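Chapter 6
Complaints, Courts and the Long Wait: How Rights Groups Challenge a Government

Before you read
Skim the case notes at the end of Chapter 5 if you skipped them. You need the difference between a complaint and a lawsuit. Short version: a complaint asks a body to look at something, a lawsuit asks a court to order something.

Key terms: standing, signatory, admissibility, interim measure, remedy, friendly settlement

6.1 A morning in Trunodcombe

February. Half past eight. Baltasar Vallejo is outside the town hall in Trunodcombe with a folder under his arm and the doors still locked. In the folder, a letter from the prefect's office closing the Corura cultural center for 6 months. Reason given: "public order." No details. The center ran language classes, a lunch club, a small library. Also a prayer room on Fridays, and everybody in town knew which part the letter was about.

Vallejo wanted the file. The clerk said the file was not his to see. He asked who could see it. She wrote a phone number on a slip of paper. It rang out.

Most cases in this chapter start about like that. A decision on paper, a reason one line long, a person at a counter. The big words (discrimination, proportionality, freedom of association) come later, when lawyers get hold of it.

6.2 Who gets to complain?

Standing first. Not everyone who is angry about a decision can challenge it. Usually you have to show the decision touched you directly. The center could. Its members, maybe. A rights group in another country, much harder, and this is where students mix things up on papers every year.

Groups get in by other doors. They sign on to a joint complaint. They send a written opinion to the court. They pay for the lawyer and stay off the cover page. In the Corura case Ruoxi Luo, then at a small legal aid office called Riedl, did all three at different stages and kept a diary of it, which we use a good deal in sections 6.4 and 6.5.

"Three hundred signatures look good in a newspaper," she wrote. "The registry wants one person with a damaged right and a stamped letter."

She had 300 exactly, by the way. The registry sent the list back.

6.3 National first, then international

The rule is called exhaustion of domestic remedies. Try the courts at home before going over their heads. Sounds simple. Its not. The local court takes months, the appeal takes longer, and a six-month closure is finished before anyone rules on it. Guoqing Gu calls this the expired harm problem. The state says: the doors are open again, what is there left to decide? The center says: we lost our lease.

Which is what happened in Trunodcombe. The lease went in month 5. The lunch club moved to a room over a shop on Meltlow Street, lent by a member, windows that didn't shut properly and mosquitoes all summer.

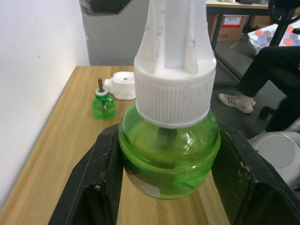 Fig. 6.1 Plug-in mosquito repellent, green refill bottle under a white heater unit.

Beat Eder, who argued for the prefect, makes the opposite point and you should take it seriously. Governments sometimes do have to act fast. A court that second-guesses every closure on day one may get one badly wrong. His essay is in the reader for this chapter. Read it before you decide you disagree with him.

6.4 What this chapter covers

We follow the Corura complaint through 3 stages: the request for reasons, the emergency hearing, and the joint complaint to an international body. At each one ask what the center had to prove, what the state had to prove, and what evidence niether side was allowed to see. Chunhua Fang's chart of deadlines is inside the back cover. Keep it open, the dates get tangled.

A warning about press coverage. Reports on the case said the complaint was "accepted" when it had only been received. Receipt means a number on a file. Admissibility comes after, and plenty of complaints stop there.

Start with the prefect's letter, reprinted in full on the next page. Read it twice, once as the center, once as the judge, and mark every word you would want explained.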